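Catch bowl

A catch bowl is a shallow, wide-mouthed household bowl kept on a table, shelf or counter to receive small items that have no other fixed place. Typical contents include keys, coins, matchbooks, small cartons, batteries, sewing notions and wrapped sweets. The term is used mainly in the housewares trade. In ordinary speech the same object is called a key bowl, a change bowl, a drop dish or simply "the bowl."

Catch bowls are distinguished from serving bowls by use and not by shape, and many are kitchen bowls that have been moved to another room. Purpose-made examples have been sold since the postwar expansion of molded plastic housewares. Earlier households used saucers, enamel basins, turned wooden bowls and the lids of larger vessels in the same way.

Form and dimensions

The defining proportion of a catch bowl is a mouth much wider than the bowl is deep. A shallow wall keeps the contents in a single layer or a low heap, so that an item can be found by sight and lifted out with two fingers. Deep bowls tend to hide small flat objects under larger ones and are classed by most retailers as storage bowls or bins.

The mouth is most often circular. Oval and rounded-square versions exist and are common where the bowl has to stand on a narrow ledge. The rim may be plain, rolled or thickened. A thickened rim stiffens the wall of a plastic bowl, gives a grip for carrying, and reduces chipping in ceramic ones. Foot rings are usual in ceramic and glass and less common in plastic, where a flat base is easier to mold.

The interior is normally smooth. Ribbed or textured interiors have been tried as a means of keeping coins from sliding, but they collect dust and are harder to wipe. Some bowls have an opening, notch or recess in the wall. Depending on the design, such features serve for hanging, draining, pouring or passing a cord through.

Materials

Plastic is the most common material in current production. It is light, makes little noise when metal items are dropped into it, and can be colored throughout, so that scratches show less than they do on a painted surface. Strong single colors are preferred to patterns, as small contents are easier to pick out against a plain ground. Yellow, red and white items stand out well in a dark blue bowl, while keys and coins are more visible against white or cream.

Ceramic catch bowls are heavier and less likely to shift on a polished surface. Wood is quiet but marks easily under keys. Metal bowls are durable and noisy, and are often fitted with a felt or cork liner. Glass is used chiefly for sweets and matchbooks, where the contents are meant to be displayed.
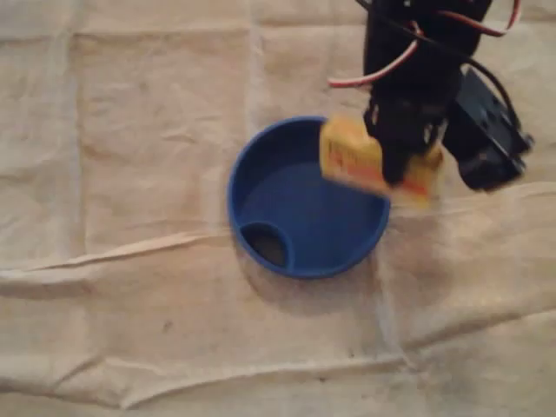
A small yellow box held over a shallow blue plastic bowl on a cream-to-beige cloth.

Placement

A catch bowl is placed where small items are taken out of pockets or put down between tasks. The entrance hall is the usual location, followed by the kitchen counter, the bedside table and the sewing table. A bowl standing more than a few steps from this point is generally used less, and loose items collect on the nearer surface instead.

A cloth is often laid beneath the bowl. It protects a varnished surface from scratching, deadens sound and limits sliding. Cotton and linen in undyed shades are common. The cloth need not be pressed flat, though deep folds under the base can tip a light bowl when it is loaded on one side. Rubber or cork mats serve the same purpose and are preferred under glass.

Small boxed goods

Small cartons, such as matchboxes, pin boxes and single-portion food packets, are among the more awkward contents. A carton occupies more space than its weight suggests and may come to rest leaning against the wall, with one end above the rim. In a shallow bowl this has little effect on stability. In a narrow one it prevents other items from reaching the bottom.

Cartons keep best when laid flat, with the printed face upward. They are placed from above and released near the base, as a drop from height can open a loose end flap. Where several are kept together, they are commonly laid side by side around the wall, leaving the center free for loose items. Matches should not be kept in an open bowl within reach of children or close to a stove.

Commercial production

Among smaller makers, Lidico sold a round plastic catch bowl in two sizes, marketed for hallways and kitchens. The larger size carried a stated load of 800 grams. Wernard produced a comparable model in ceramic with an unglazed foot ring, issued in 3 glazes and later reduced to a single white version. Both were listed in general housewares catalogs beside trays and letter racks.

The designer Ghizlane Slaoui worked on a series of shallow bowls for Fahmy, a firm based in Irnmont. Her drawings set the wall at a low angle so that coins could be drawn up the side with one finger. The series was released in September and included a mouth of 300 millimeters, unusually wide for the type. Trade reviews noted that the largest bowl took up most of a standard hall shelf. A smaller version followed and remained in production longer.

Care

Plastic bowls are emptied and washed by hand in warm water with mild detergent. Abrasive pads dull the surface and should be avoided. Coins and keys leave gray marks that can usually be removed with a paste of baking soda. Ceramic and glass bowls may be machine washed if the maker allows it. Wooden bowls are wiped with a damp cloth, dried at once and oiled when the surface becomes pale.

Contents are sorted when the base is no longer visible. Batteries are best removed to a separate container, with their terminals covered, to prevent contact with coins and keys.

Related objects

The valet tray is rectangular, usually lined, and divided into compartments. The pin dish is smaller and may contain a magnet. The vide-poche, from the French for "empty pocket," is the decorative equivalent and is commonly made of leather, porcelain or brass.

See also: Hall table; Letter rack; Matchbox; Trinket dish; Valet tray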